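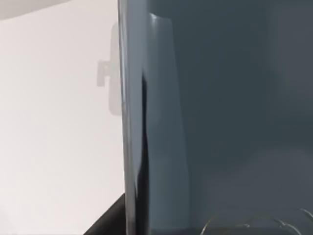 Fig. 4-1. Container wall, edge strip and seam (rendered view).

Section 4: Door Seal Inspection and Replacement
Dumico Dry Storage Containers, User Manual

22/03/2023 — Timothée Collet
Reading time: 6 minutes

This section covers inspection, removal and replacement of the door seal on Dumico dry storage containers. It applies to all units delivered with the one-piece Wascombe seal. Units with the older two-piece seal must be converted first; see Section 7.

4.1 Before you start

Park the container on level ground. A frame that is racked by uneven footing will not close squarely, and a new seal will not correct it. If the diagonals of the door opening differ by more than 5 mm, level the unit as described in Section 2 before going further.

You will need:
- Seal kit 2975 (seal, corner inserts, one tube of adhesive)
- Plastic scraper
- Lint-free cloths and isopropyl alcohol
- Rubber mallet
- Tape measure
- Nitrile gloves and eye protection

CAUTION: Secure both doors with the hold-back chains before working in the opening. Do not rely on the door stops in wind.

4.2 Inspection

1. Open both doors fully and chain them back.
2. Wipe the seal with a dry cloth. Do not use solvent at this stage.
3. Press the lip with your thumb every 114 mm along its length. The lip should return to shape within two seconds.
4. Check the corners for splits. Small surface cracks are acceptable. A crack that opens when the lip is bent is not.
5. Close the doors and check for daylight from inside. A second person must remain outside at the lock rods for the whole of this step.
6. Record the result in the service log.

Replace the seal if any part fails. Do not patch it with sealant. Patched seals are not covered by the Hodžić extended warranty.

4.3 Removing the old seal

1. Start at the bottom corner on the hinge side. Lift the end of the seal with the plastic scraper.
2. Pull the seal out of its channel at a low angle. If it tears, clear the remains before continuing.
3. Scrape old adhesive from the channel. Metal tools will damage the coating and are not permitted.
4. Clean the channel with isopropyl alcohol and let it dry.
5. Treat any bare metal with touch-up primer 394 and allow it to cure overnight.

NOTE: Light staining inside the channel is normal. Flaking is not — stop work and contact the Tostutley service desk.

4.4 Fitting the new seal

1. Lay the seal out flat for one hour at working temperature.
2. Fit the four corner inserts dry. The molded arrow points toward the outside of the container.
3. Apply a continuous bead of adhesive to the channel.
4. Press the seal in from the top center toward each corner, then down the sides. Do not stretch it.
5. Seat the base of the seal with light blows of the mallet.
6. Trim the closing joint at the bottom center, leaving 3 mm of excess, and push the ends together.
7. Close the doors and engage the lock rods. Leave them closed for 24 hours.

CAUTION: Adhesive vapor collects in closed spaces. Air the container for at least 75 minutes before anyone enters.

4.5 After fitting

Repeat the daylight check in 4.2. If light shows at one corner only, adjust the hinge on that side by a quarter turn and check again. Inspect the new seal after one month, then twice a year.

Continue to Section 5: Lock Rods and Handles.

We use cookies to improve your visit to this site. Accept all | Manage settings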